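Week 4 handout: collecting examples by hand
Myfanwy Lloyd

Right, so last week we looked at what the learner does with its examples, and this week I want to talk about where they come from - somebody's living room, quite often! The set we'll be using is the Ashby one, which is 1,974 short clips of everyday jobs done by people at home, filmed from head height. I've picked the pouch-tying task because it looks so easy and is such a pain to learn. 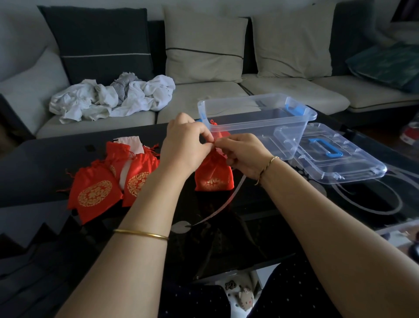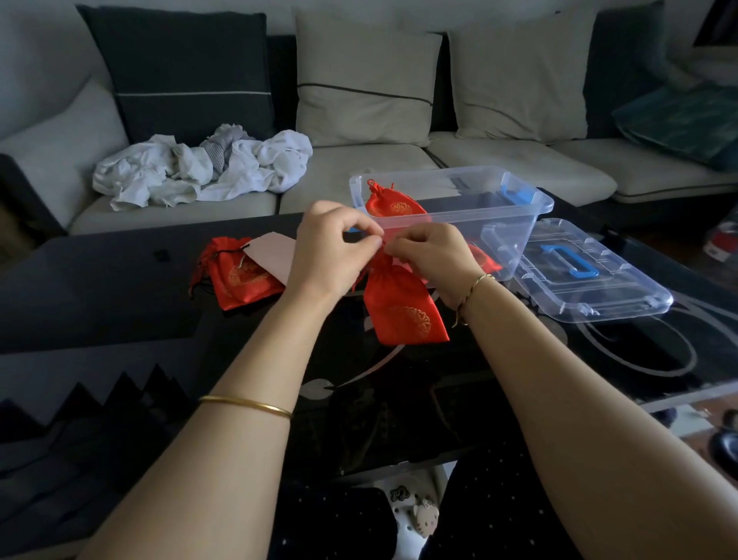 Both hands are at the cord in each of these, and there are more red pouches on the table.

Why not just record one perfect go and copy it 557 times?
Because the learner would only ever see one version of the job. Satin creases differently every time you pick it up, and cords end up all over the place, so a machine raised on a single tidy go has no idea what to do with a pouch lying on its side. We want lots of ordinary goes, with the fumbles left in.

A few things I'd like you to do before Friday's lab:

Watch 27 clips from the pouch folder, at normal speed first (please don't skip straight to slow motion, you lose the rhythm).

Mark where you think each go starts and ends. Is reaching for the pouch part of tying it? I go back and forth on this one myself.

Keep a note of any clip where the fingers hide the knot. My own list had 8 when I last did it - yours may well differ, and we'll compare.

Labels go in the Lorer sheet, one row per go. If you're unsure, write "unsure" and carry on.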